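Moda Bead Bracelets – Frequently Asked Questions

What size should I order?
Measure your wrist just below the bone with a strip of paper or a tape measure, then add 1.5 cm. If you fall between two sizes, choose the larger one for the Moda and the smaller one for the Hapeta, which is strung on elastic and gives a little.

Can I mix beads from different ranges?
Beads from the Moda and Trurkmont ranges have the same size hole and fit the same cord. Hapeta beads are smaller and only fit the elastic.

How many colours are there?
There are 342 beads in the current list, counting every colour and finish separately. A few are only sold from October to December.

Are the beads nickel free?
The glass and wooden ones contain no metal. The spacers and clasps are stainless steel, which does contain a small amount of nickel. If your skin reacts to it, pick the cord with the sliding knot – it has no metal parts.

Can I wear my bracelet in the shower?
We'd advise against it. Soap dulls the finish on the painted beads and the cord takes a long time to dry. Take it off for swimming as well.

How do I clean it?
Wipe it with a soft, slightly damp cloth and leave it flat to dry. Don't use jewellery dip.

My elastic has gone slack. Can it be restrung?
Yes. Post it back to us in a padded envelope with your order number inside. Restringing is free in the first year and costs £5 after that. Lost beads are charged at the normal price.

Where are orders sent from?
Everything is packed and posted from our workroom in Plullavberg. Orders placed before 2 pm usually go out the same day.
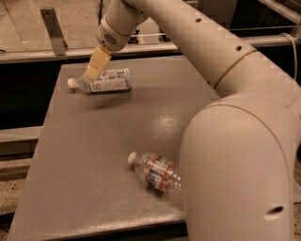
Tabletop with two plastic bottles

Can I return a bracelet I made up myself?
You can return it within 30 days if it hasn't been worn. Earrings can't be returned unless they are faulty.

Do you sell to shops or for weddings?
Yes, the smallest trade order is 100 pieces, and these can be mixed. Please allow extra time in spring – it is our busiest season for wedding favours.

Do you offer gift wrapping?
Tick the box at checkout. The price list is left out of the parcel.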